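July 30, 2025. Dye bench, Drullen, back room

Third madder bath for the Avine order. Water from the rain barrel this time, as Kirsty Cropper has decided the tap is to blame for the brown. The tap has been to blame for most things since February.

Weighed out yarn dry, mordanted with alum at 12 percent, let it sit overnight under a plate. Madder went in cold. Brought it up slow over two hours and held it under a simmer. I looked at the thermometer far more often than it deserved. Last time I trusted the dial on the hot plate and got seven skeins the color of a wet brick.

Results so far:
Skein A, rain water, no chalk: orange, decent, a bit carroty.
Skein B, rain water plus chalk: red. Real red. Tala Rizk walked past and said "huh," a rave by her standards.
Skein C, tap water: brown. Kirsty was right, and has been told, and will be telling others.

pH strips are from the old tube and all read the same sort of green whatever I dip them in, so no numbers worth writing down. Xuelian Shen has a meter at Skimirari and may lend it if we return the scale first. We should return the scale first.

Exhaust bath saved in the lidded bucket. Label says MADDER 2 but it is MADDER 3. Could not find the pen.

Fleece for the overdye test
Elie Mahasneh wants to know if a cream blanket would take the leftover bath. Depends on the fiber. If it's polyester, as fleece mostly is, madder will slide right off and we will have washed a blanket with great ceremony. Snip a thread from the hem and burn it before anybody fills a pot. Folded, this one makes a thick bundle, so the 20 quart pot is out anyway.

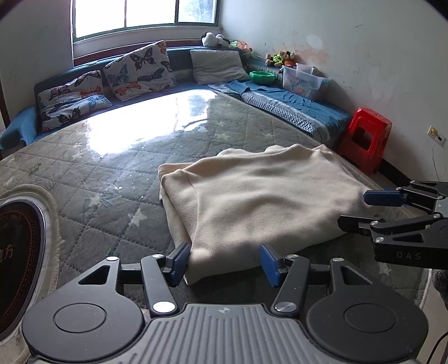 To do
Burn test on the fleece, outside, away from Lama Salameh's drying rack.
Rinse B until it runs clear, then hang it out of the sun.
Repeat B with half the chalk.
New pH strips.
Give back the scale.
Relabel the bucket. Find pen.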